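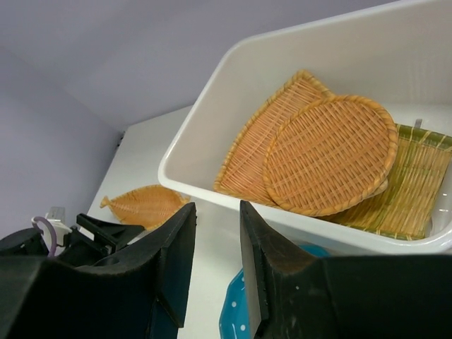
Woven trays in the white bin.

I have been making baskets for a little over a year now and I'm at the stage where I can't walk past a hedge without looking for something to cut. My husband has stopped commenting. Last month I made him pull over outside Adelberg so I could look at some willow behind a gas station (I didn't take any, it was somebody's fence).

So, round bases! I promised a few of you in the comments on the last post that I'd write up what finally clicked for me, and then June happened and the whole garden came up at once and I didn't write a word.

My first ten or so bases all came out like potato chips. They would sit beautifully flat on the table while I was working, and by the next morning one side had lifted and the whole thing rocked. I blamed the willow. I blamed the weather. Then I took a weekend class with Hiyori Morikawa, and she picked up my half-finished base, turned it over, and told me I was pulling every weaver toward me as I brought it around. I was! Every single stroke. She had me stand up and weave with the base held against my stomach, pushing the rod down behind each stake with my thumb, and it felt completely wrong for an hour and then it didn't.

The other thing she changed was the dome. You want a slight dome in the base, so that the basket stands on its outer edge, and you have to put it in early. I had always tried to bend it in at the end, when the weave is already tight and has no interest in going anywhere. Now I start pressing the sticks away from me as soon as I've opened them out into a wheel, and I keep checking with my palm. It's such a small movement. I love it.

Soaking is where I still get muddled. I'd been leaving everything in the tub overnight because that's what my first book said, and thin brown willow really doesn't all want the same treatment. The fine stuff I bought from Omerović was a dream after a few days in cold water and then a night wrapped in an old towel. The thicker rods took a good while longer, and I cracked three of them out of pure impatience. Write the length and the date on a bit of masking tape and stick it on the bundle. I keep telling myself this and I keep not doing it.

On tools, since somebody asked: I use a bodkin, a pair of side cutters and a rapping iron I found at a flea market, and that's plenty for now. I did try the fancy Moltier shears at the class and oh, they are lovely, they go through a thick stake like it's celery. Maybe for my birthday.

What I'm working on next is an oval, which scares me a bit. Ovals twist. Everyone says so, and the two I've looked at closely both had a lean to them, and they were made by people far better than me. The trick is supposed to be changing the direction of the pairing halfway – one round one way, one round the other – so the twist cancels out. I've drawn it on the back of an envelope and I think I understand it. We'll see what my hands think.

If any of you have woven an oval base that stayed flat, please tell me how many sticks you used and how thick they were. I've got a fresh bundle going into the tub tonight.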